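搬到 Farnbridge 以后,我怎样学会写购物清单

2021年3月23日

我在 Farnbridge 住了两年半。中文不是我的母语,所以我用中文写这个博客,一部分是为了练习,一部分是因为我喜欢慢慢地想一个句子。如果有不自然的地方,请读者原谅,也欢迎在留言里改正我。

今天我想写的题目很小:购物清单。

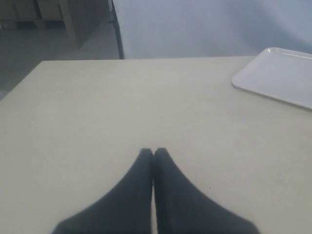
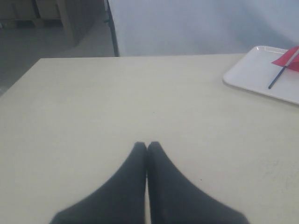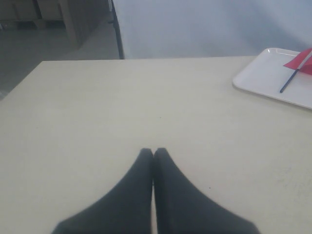

奶油色的桌面。最后一张里有一面小红旗。

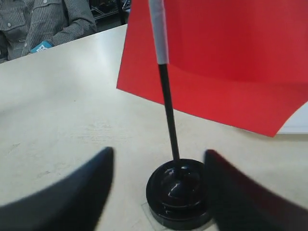

以前我住在 Pirby,楼下就是一家小店,缺什么就下楼买什么,一天去两次也不觉得麻烦。那个时候我认为写清单是老人的习惯。搬到 Farnbridge 之后,最近的超市要坐公共汽车,车五十分钟一班,忘记买盐就是一件严重的事。第一个月我忘记了三次盐。

我开始写清单的时候,写得很不好。我只写“菜”“肉”“水果”,到了店里还是要站在架子前面想半天。后来我写得太详细,连牌子和重量都写上,结果店里没有那个重量,我就不知道应该怎么办。有一次我为了买400克的面粉,走了两家店,两家都只有一公斤的。回家以后我才想,多出来的面粉又不会坏得那么快。

现在我的方法是这样的。我先想一个星期要做哪几顿饭,不是七顿,是四顿,因为剩下的日子我会吃剩菜,或者煮面条。然后我打开柜子看一看。这一步很重要,我以前总是坐在椅子上凭记忆写,所以家里曾经同时有五瓶酱油。看完柜子,我再按照店里的顺序写:进门是蔬菜,往里走是豆腐和鸡蛋,最里面是米和油,冷冻的东西放在最后。这样走一圈就可以了,不需要回头。

说到语言,清单对我还有另外一个用处。我规定自己只用中文写。刚开始我不会写“茄子”的“茄”,也常常把“葱”和“蒜”弄反。“韭菜”我到现在还要查字典。但是一个字如果每个星期都要写一次,半年以后手就记住了。我觉得比背单词书有用得多,因为写错了就会买错,买错了就要吃一个星期的蒜。

纸和手机哪一个好,我也试过。我用过一个叫 Tirby 的软件,它可以自动分类,界面也漂亮。可是它把“木耳”分到“家具”里面,我改了几次,它还是不听。另外,在店里一手提篮子一手按手机,对我来说不太方便。十月的时候我回到了纸。我用旧信封的背面写,买完一样就划掉一样,划线的感觉很舒服,我想很多人会同意。

钱的方面,我也记了一点。没有清单的那个月,我在 Daher 超市花了3,000元,其中有不少是零食,还有一个我到今天没有用过的蒸笼。上个月我花了2,200元左右,吃得并不比以前差。当然这里面也有别的原因,比如天气冷,我不愿意出门。不过有一张收据我特别留了下来,上面是189元,是我第一次完全按照清单买东西,一样不多,一样不少。我把它夹在字典里,夹在“韭”字那一页。

我还没有解决的问题是香菜。写在清单上,买回来总是用不完,第三天就变黄了。我试过放在水杯里,也试过用湿纸包起来,效果都一般。切碎以后冷冻倒是可以,但是味道淡了很多,只能放在汤里。如果有读者知道更好的办法,请告诉我。

下一次我想写公共汽车的时刻表,或者写那个蒸笼,如果到时候我已经用过它了。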